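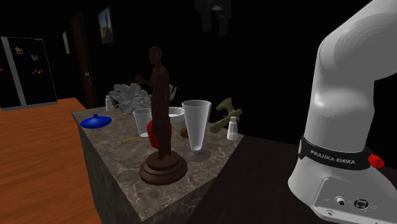
Print this page
E-mail this article

Leave the simulator in the classroom

Every March the same complaint comes round at Prillmont College. The second-year robotics project is done mostly in simulation, and some parents and a few governors want to know why students who signed up to work with robots spend two terms looking at a screen. I have taught the project for long enough to have heard it many times, and I think they are wrong, though they are right on one point.

The college owns one real arm. There are 61 students on the course this year. If each pair had the arm for an hour a week, it would be running into the evening and there would be no time left to mend anything. In the simulator every pair has an arm whenever they want one, at home or at eleven at night.

The task is simple to state. The arm sits beside a counter with too many things on it, and the students write a program that picks up what it is told to and leaves the rest standing. A pencil lying flat is hard. A tall glass on a narrow foot is harder, more so with a statue next to it. The rooms are kitchens for the most part, and students are free to fill them with whatever they like from the object library, so some of them look like the back table at a jumble sale. I don't discourage this. A tidy counter teaches very little.

One pair last year ran their program 1,700 times before they handed it in. They had changed the lighting, moved the objects and started again after each change. On the real arm they might have managed 56 attempts in the same term, and they would have been afraid of every one of them. Students who are afraid of breaking something write timid programs.

The point I will grant is that the simulator is too kind. Things in it slide and tip according to rules somebody chose, and a cable never gets caught on a chair. When our team went to the Vemberg schools contest, their program dropped the first two cups on the real table. They spent the lunch break changing the grip and came seventh, which I thought was fair.

So the real arm has to stay in the course, and I would like more hours on it than we have. There is talk of a second one for the Cabral building, and I hope it comes. But it should be added at the end of the project, when students have something worth testing. Taking the simulation hours away to pay for it would leave most of them queuing.

Print this page
E-mail this article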